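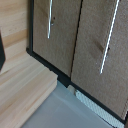 Cabinet doors with slim metal handles.

Nahom Araya has been fitting kitchens in Cliddale for 11 years, and most of his work now is in small rentals. "People ask for more storage, and then I find a shelf they can't reach," he said over coffee in May.

He starts by having clients empty everything onto the floor. One couple owned 60 mugs. "They kept nine," he said.

Araya charges $1,139 for a basic refit, with the old cabinet boxes left in place. New doors cost extra. He won't move plumbing. "I did it once, on Esteves Street, and I was there until two in the morning."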